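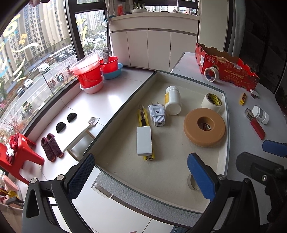

A tray of odds and ends, with a roll of masking tape in it.

Why is tape sticky?
By Halldóra Lauritsen, 16 Feb 2023

I love a junk tray! Mine always has tape in it, and I bet yours does too (have a dig). So why does it stick? One side is coated with a soft, gooey layer. Press it down and the goo squishes into teeny bumps you can't even see, and it hangs on tight. Masking tape has a gentler goo, so it usually peels off walls without a fight. Packing tape grips harder!

Try sticking some to a fuzzy sock. It grabs the fluff and then it's useless. One more thing: leave any knife for a grown-up, please.

Comments
My sock ate 2 pieces. - Cabral Class
Does glue work the same way?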